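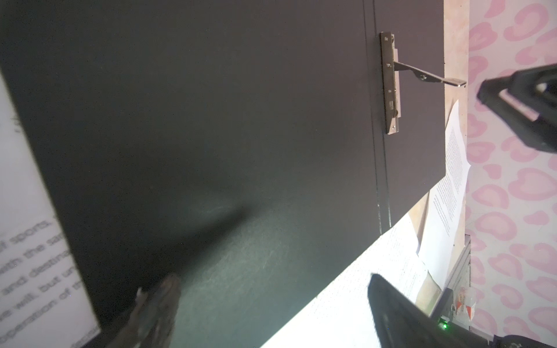 wrist cam, finger pointing at the lever. green LED on the housing is on, so power's fine

Thread: Lever pull drifting after finger swap, Clerau arm + Rellberg gripper

fbalogun
Posted 4 May 2020
Ok so. Swapped both fingers Friday, old pads were shot. Re-ran hand-eye cal, 258 poses, residual looked good, went home happy. Now every approach to the lever comes in short. Not by much, enough to skate off the tip. Page pick is fine, lever isnt.

Cell is a Clerau arm, Rellberg two-finger, wrist cam on the stock bracket. Controller is the Griltham box. Nothing else touched. Ideas? Need it back up tomorrow.

torque_first
Did you redo TCP or just hand-eye. two different things

fbalogun
Just hand-eye. Fingers are the same part number

torque_first
Same part number means nothing. Ours came in 3 different lengths in one bag. Measure them.

nullpose
Disagree, if TCP was off the page pick would be off too. Same fingers same tool frame. I'd look at the lever itself. Polished metal, it's got highlights all down it in your shot, depth on that is garbage. Matte gray panel next to it reads fine and the planner takes the average. Seen it a hundred times

torque_first
page pick is coming down flat onto a sheet, compliance eats the error. Lever approach is from the side, no compliance. Of course one works and the other doesnt

nullpose
maybe. still wouldn't trust depth on chrome or whatever that is

fbalogun
Calipers say one finger is longer than the other. ugh. Swapped it for a spare, redid TCP. Better, still a bit short. Also moved exposure from 1,345 down to 940 and the lever quit blowing out. Cam check after:

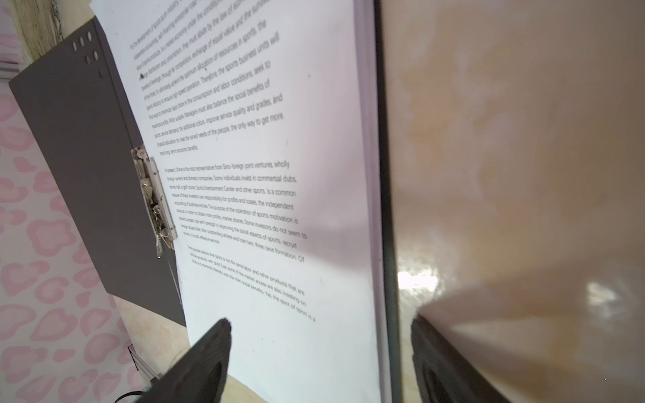 folder open, page between the fingers. exposure 940

nullpose
Lower exposure good. You still have a hot spot on the shiny beige bit right of the folder, plus a smaller one over by the right finger. What light is that? Move it or put a diffuser on before you touch anything else

ibrahim_k
More bothered by focus. Text is big and sharp on the right, tiny and soft on the left. Some of thats just the angle, right side is closer. But is the focus ring locked? On ours the set screw on the lens backs out whenever somebody pulls the gripper, bracket gets knocked. If it moved during the swap your intrinsics are stale and the 258 poses dont help you, you calibrated on top of a bad lens model

fbalogun
Ring has a screw. did not check it

ibrahim_k
check it

torque_first
Fine but TCP first, it was wrong, now its right. Don't go chasing lenses over one soft corner

ibrahim_k
she did TCP already and its still short, read the post

fbalogun
Set screw was loose, could turn the ring with a fingernail. Refocused, locked, tiny dab of paint across it as witness mark. Redoing intrinsics now then hand-eye again. Light is the overhead strip, no diffuser in the building so that waits.

nullpose
tape some tracing paper on it. works ok

torque_first
Write the finger lengths on the bag too, or you'll be back in August with the same thread

fbalogun
lol done, sharpie. Intrinsics finished, hand-eye running. Anybody know if the Griltham keeps the old TCP when you load a new cal file or do I enter it again?

ibrahim_k
Ours overwrites it. Screenshot the page before you load

Funmilayo Balogun
(same person, phone login) thx, doing that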